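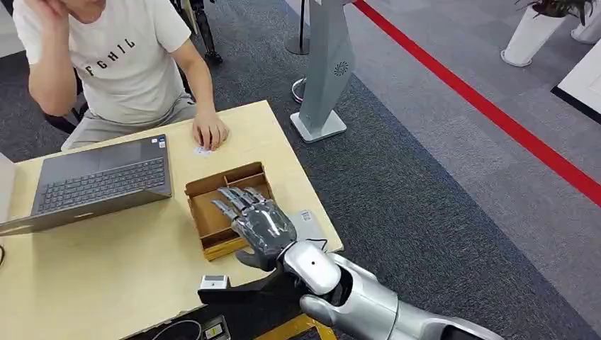 Thịnh on try 91, with me on the other end of the arm.

I wore the gloves and Thịnh kept me company across the table, which was the deal we'd struck with Pornthip. One hundred good reaches into the cardboard tray by teatime and we could go home.

"You're drifting left," he said, head propped on his hand.

"I'm not drifting, I'm thinking."

I wiggled my thumb and, a beat later, the big grey thumb wiggled too – I never got tired of that! My gran taught me to shell peas this way, her hands over mine, hardly talking.

"Does it know it's you?" Thịnh asked.

"Pornthip says it only knows the reach."

"Shame," he said. "Go on, then. Nine more."

I breathed out and lowered my fingers again.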